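Ticket: Choir robe order, sizes wrong at checkout and zippers sticking
Opened: June 13, 2018
Status: Open, waiting on customer

Hi there! I order the robes for our community choir, and I've been a Geritar customer for a good while now, so please take this as coming from somebody who likes you. I'm trying to put in our fall order (we need everything by October) and your size form is driving me a little batty.

I fill in the height and chest for each singer, pick the Rusow robe in burgundy, and hit Save. Looks great! Then I go to the cart and every robe taller than 5'9" has flipped back to a Medium. The stoles are fine. The folders are fine. It's just the robes, and just the tall ones, and of course my whole bass section is tall.

Stuff I've tried so far:
Logged out and back in. Same thing.
Used my husband's laptop with a different browser. Same thing, plus it forgot the color.
Entered only 4 robes to see if the list was too long. Still flipped.
Typed the sizes in the notes box. The notes box ate them when I hit Back — gone, all of it.
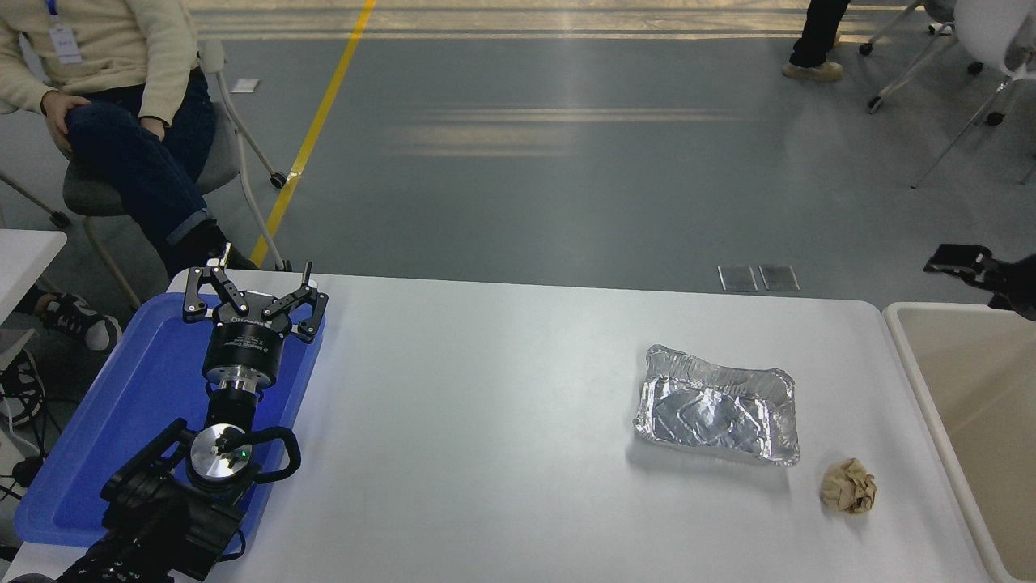

Reply from Geritar Support: Thanks for writing all of that out. The Rusow style moved to a new size chart this spring, and saved measurement lists from before then don't match up with it in the cart. Could you delete your saved list, start a new one, and add a single robe at 5'11"? Tell us what size the cart shows. If it still says Medium, send us the list by email and we'll key in the order on our end at the same price.

Okay, I'm back! Deleted the list (that hurt, it had 97 names in it) and added one robe at 5'11". It came up as a Large Tall and it stayed a Large Tall, even after I closed the page. So that part works. But do I really have to type everybody in again? If there's a way to upload a spreadsheet, I would be so happy.

One more thing while I've got you. A few of the robes from our last order have zippers that catch right at the collarbone, where the lining folds over. I rubbed a bit of candle wax on one and it slides better now, but I don't want to do that to new ones. Is the Ñahui robe made with the same zipper? It's a bit more per robe, and I could live with that if it means I'm not yanking at an alto's neck 30 seconds before we walk on.

I'll leave the cart alone until I hear from you. The spreadsheet is ready whenever you want it, with heights, chest sizes and sleeve lengths.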